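Atelier – Conseils pratiques
Avant d'acheter un bras robotisé : ce que le devis oublie

Les vendeurs adorent parler du bras. Sur celui-là, rien à dire, le prix est écrit en gros. Le reste, on le découvre facture après facture, et je me méfie de toute offre qui tient sur une page.

1. Chiffrez la table avant le robot
Le plateau rainuré en aluminium coûte cher et personne ne le met dans le budget. Ritgate le propose en option, Plendex n'en parle pas du tout. Gardez 2000 euros de côté pour le châssis et les fixations, et refusez le « on verra à l'installation ».

2. N'achetez pas de bacs spéciaux
On m'a présenté des bacs « pour robot » vendus 6 fois le prix des autres. Des bacs en plastique ordinaires, posés bout à bout sur une chute d'OSB, suffisent largement pour trier des masques ou des seringues sous emballage. Pour couvrir les rainures, du carton. Il s'use, on le change. 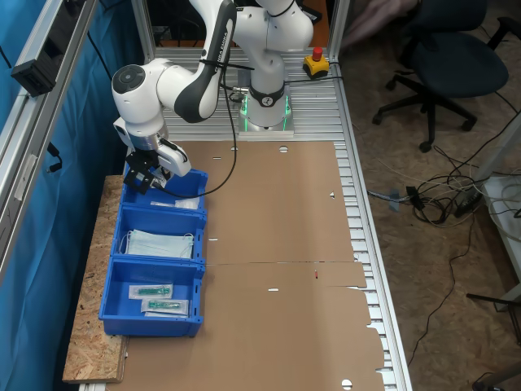
3. Exigez l'arrêt d'urgence dans le prix
Un bouton rouge sur boîtier jaune, avec son câble, à portée de main. Chez Burwood il figurait en supplément, page 8 du devis – lisez donc jusqu'à la page 8.

4. Comptez les câbles
Rallonges, alimentations, goulottes : prévoyez plus long que le plan. Sur de la moquette, les fils finissent vite en tas et les roulettes des chaises passent dessus.

5. Demandez un essai avec vos propres objets
La démonstration de Hjaltested se faisait avec des cubes en bois. Très joli. Apportez vos sachets souples et vos emballages transparents, puis regardez ce que la pince en fait pendant plus de 7 minutes. Si le vendeur refuse, gardez votre chéquier fermé.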